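Husier to advise Mokuvby on seven-year water efficiency programme

5 February 2024

Husier, the independent advisory firm for water, energy and environmental services, has been appointed by the regional utility Mokuvby to support the design and delivery of its new water efficiency programme. The appointment follows an open tender and covers an initial period of 26 months, with the option of an extension by agreement between the two parties.

The programme will run for seven years in total. It sets out how Mokuvby intends to reduce the amount of treated water lost between its works and its customers, lower the energy used in pumping, and bring its maintenance planning into a single system. Husier will act as lead adviser. The engineering consultancy Taheri will be responsible for hydraulic modelling and for the technical review of works proposed by contractors.

Mokuvby supplies drinking water to 88 towns and villages and operates 39 pumping stations. Much of its network was laid in stages over several decades, and records for the older sections are held in different formats at different depots. A review carried out by the utility last year found that repair teams in neighbouring districts were using separate methods to report leaks, which made it difficult to compare results or to decide where replacement work should come first.

Under the terms of the appointment, Husier will begin by bringing these records together. Consultants from the firm's utilities practice will work alongside Mokuvby's own network and finance staff to agree a common set of measures for leakage, burst frequency, supply interruptions and energy use. The agreed measures will then be used to prepare a ranked list of districts for investment, which will be put to the utility's board for approval in June.

The first phase will concentrate on the Plallar district, where losses are the highest in Mokuvby's area. Plallar lies at the far end of a long trunk main and depends on two booster stations, so pressure varies considerably between the lower streets and the housing on the hillside. The district will be divided into smaller metered zones, each of which can be monitored and, where necessary, isolated without affecting supply to the rest of the network. Pressure control valves will be fitted at the entry points to the lower zones.

Mokuvby has said that customers in Plallar will receive written notice before any planned interruption to their supply. Work on main roads will be carried out at night where the highways authority allows it. Households with medical needs that depend on a constant supply of water are asked to confirm their details with the utility's customer service department, including those that have registered in the past.

Taheri has already completed a preliminary model of the Plallar network. The model indicates that almost half of the possible savings in the district can be achieved through pressure management, before any pipes are replaced. This finding will be tested during the first phase through field measurements at selected hydrants and reservoirs. If it is confirmed, the same approach will be considered for other districts with similar ground levels and pipe materials.

In addition to its technical work, Husier will advise the utility on the financial structure of the programme. This includes the form of contract to be used with suppliers, the balance between fixed payments and payments linked to measured results, and the presentation of the investment plan to lenders. The firm will also prepare a risk register, to be updated each quarter and shared with Mokuvby's audit department.

In a statement, Husier said: "We are pleased to have been chosen for this work and look forward to a close and open partnership with Mokuvby's teams. The utility has a clear view of what it wants to achieve, and its staff know the network very well. Our task is to give them sound information on which to base their decisions, and to make sure that the progress achieved in the first districts can be maintained after our own role has ended."

Mokuvby said that the appointment marked the start of a long-term change in the way it plans and pays for network maintenance. The utility confirmed that the cost of the advisory contract will be met from its existing operating budget and will have no effect on the tariffs currently in force. Any later request for a change in tariffs would be made through the normal regulatory process, with a period of public consultation.
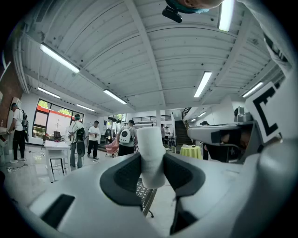
White cylindrical item held upright between two soft finger pads.

Training forms a significant part of the agreement. Husier and Taheri will provide courses for Mokuvby employees in leak detection, meter data analysis and contract management. The courses will be held at the utility's main depot and will be open to field staff as well as to planning and office staff. Course materials will become the property of Mokuvby, which intends to use them for the induction of new employees from next year.

A joint steering group, made up of representatives of the utility and its two advisers, will meet every month during the first phase and every quarter after that. Summary reports on leakage and energy use will be published on Mokuvby's website twice a year. The first of these will cover the Plallar district only. Later reports will be extended as each new district enters the programme.

Contractors wishing to be considered for the metering and valve installation work in Plallar should register on Mokuvby's procurement portal. Registration is free of charge and does not commit a company to submitting a bid. Tender documents will be issued once the zone boundaries have been approved, and a briefing for registered companies will be held before the closing date. Questions about the procurement should be sent through the portal so that the answers can be made available to all registered companies.

About Husier

Husier is an advisory firm working with utilities, public authorities and investors in the fields of water, energy and the environment. Its services include strategy, operational performance, regulation and project finance.

About Taheri

Taheri is an engineering consultancy specialising in the modelling and design of water supply and drainage networks.

Media enquiries about the advisory appointment should be addressed to the Husier communications department. Enquiries about planned works or water supply in the Plallar district should be addressed to Mokuvby customer services.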